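Notebook, July, outdoor test of the Colum lane kit

Started 7:40. Purpose is to decide if we keep the Colum kit after the trial month or send it back. The kit is one forward camera, a small computer and the Brullarell software, version as delivered. I changed only the camera height in the settings file.

Route is the straight road beside the long white wall. I selected it for the red surface, on which our own Jara detector was always weak, and for the low sun at the right side. 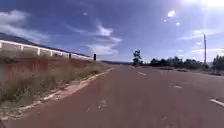 Run 1, 540 m. Lane line on the right was found early and kept until the end. Worn dashes get a lower score but they are not dropped. The left side is more difficult. In places the curb has soil over it, and there the software moved the edge up to 40 cm toward the grass. I do not like this. The manual says that dusty edges are supported, without any number.

Run 2, same distance, same speed, glare filter on. I made a mistake with the log name, so run 2 is saved in the folder of run 1, please do not delete it.
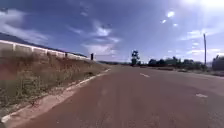
With the filter the log has 1,958 images and in 142 of them the left edge is marked "uncertain". For me this is acceptable, an uncertain edge is better than a wrong one. Right lane line the same as before. Utility pole was reported one time as a vertical obstacle, distance plausible. Clouds and lens spots gave no false object in either run.

Still open:
- ask Clumirell (the seller) if the edge margin can be set by us or only by them
- repeat in the afternoon with sun from behind
- compare with Jara on the same log
- the camera bracket screw is too short, take the longer one from drawer

My opinion for now: keep it, but not pay for the yearly support before they answer the first point.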